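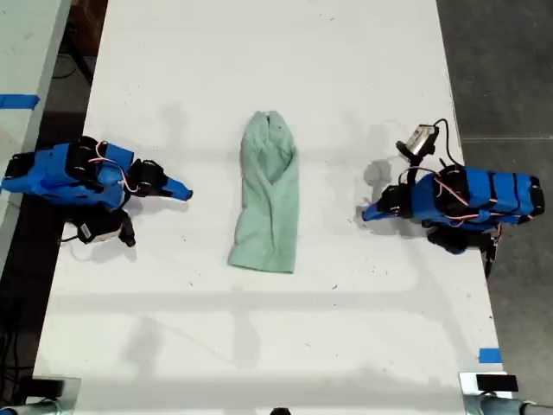
Three folds and no more is how one longtime laundry helper at the Vivham community wash house says a hand towel should be done, and she told the Saturday folding table so before the new shelves were even filled. Anything thicker will not stand up in the bins, she said, and people end up pulling out four to get one.

The wash house on Masri Street reopened on September 8, 2018, after a summer of work on the drains and the floor. It lends clean towels and washcloths to people who use the showers next door, and takes them back the same day. The stock now stands at 2,000 pieces, with 500 of them bought new this year. Most of the rest were given by households in Vivham.

The change most users will notice is in how the towels are put away. Until March they were stacked flat on open shelves in the hallway, where the piles leaned and slid. They are now folded lengthwise into a narrow strip, then folded across and stood on edge in bins. There are 27 bins, sorted by size, with washcloths on the bottom row and bath towels at waist height.

Folding is done on the white tables in the back room. Helpers are asked to lay each piece out long, smooth it from the middle toward the ends and check the corners for loose thread before making the first fold. Pieces with holes go in the rag sack. Pieces that are only creased go back in the pile to be folded again.

Not everyone likes the new way. Several regular helpers said it is slow with soft, fuzzy cloth, which bunches up at one end when it is pulled straight. The wash house will try it for six months and then decide whether to keep it for the smaller sizes.

The bins came from Fistance, a storage supply store in town, which sold them at cost. Vunex, the company that did the drain work, is due back in March to look at the floor again.

The wash house is open from 6 in the morning until noon. Towels can be dropped off at the side door during those hours. Bath mats and bed sheets are not accepted.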